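# Chapter 8: Levers, Loads and Lovely Big Forces

Pick up a full kettle with your arm straight out. Now tuck your elbow in and try again. Feel the difference? You've just met the turning effect of a force, and it's everywhere – in door handles, in seesaws, in the old crane at Brundbridge harbour, and in your own shoulder!

We'll start with a spanner and a stiff nut, then work up to the Gundberg footbridge, which carries a load of 499 kilonewtons and makes a cracking worked problem (section 8.4). 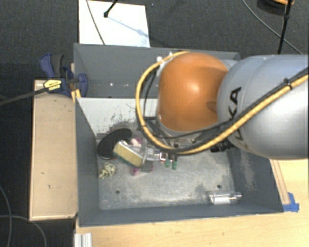

*Reading time: 14 minutes*

Keep a ruler and a rubber handy for the first activity.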